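Pikis opens its kitchen simulator to home users, and I finally got to drive the arm
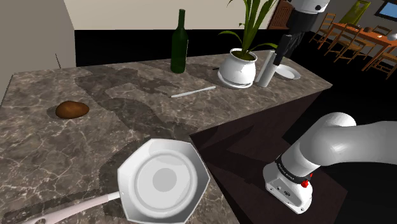
I spent most of Monday afternoon trying to put a potato in a frying pan, and I had a great time doing it. The potato was simulated, the kitchen was simulated, and the robot arm was too, but my sweaty hand on the controller was very real.

Pikis, the small outfit that has been building practice kitchens for robots, has started letting people outside the company log in and steer. They call the program Zodemora. You sign up, you get a slot, and you move a single white arm over a marble counter from your own desk while the software saves every move you make. Those recordings then go to train the robot's own controls, so that it can try the same job with no person on the other end.

Jin-sol Yeo, who runs the sessions, gave me a short walkthrough by video call before handing me the arm. "Go slower than you think you need to," she told me, and then watched me shoot straight past the potato twice. You push the controller forward and the gripper goes forward, you twist and it twists, you squeeze and the two fingers close. Easy! Except that you have no feel for depth at first, and the pan sits right at the front edge of the counter, so I spent a lot of time worrying about knocking it onto the floor (which costs you nothing but a restart, but still).

Each session has a list of chores. Mine was the potato first, then moving the plate at the back of the counter without bumping the plant. The plant was harder. I got through it on my fourth go and may have cheered.

The company wants 1245 saved runs of the potato chore before it trains the next version, and Yeo said they had passed 200 by the time I logged off. Messy runs are welcome as long as you finish. If you drop something and pick it back up, they keep that in, and she told me those runs are some of her favorites, as the robot needs to see a mistake get fixed. Runs where the driver just gives up get thrown out. I had a couple of those.

Soo-ah Tak, who builds the rooms, is working on a second kitchen with a different layout and different stuff on the counters. She says a robot that has only ever practiced in one room tends to get confused in the next one – she put it a bit more bluntly than that – and she'd like to have the new one ready in March.

There are 100 places in this first round, and a session lasts long enough for a decent number of tries, even if you're as clumsy as I am. You don't need any special gear. A regular game controller works fine, and a mouse works too, though Yeo winced a little when I asked about it. Sign-ups are on the Pikis site under Zodemora, and evening slots were going fastest when I looked. I've already put my name down for another one, and I'm asking for the plate again.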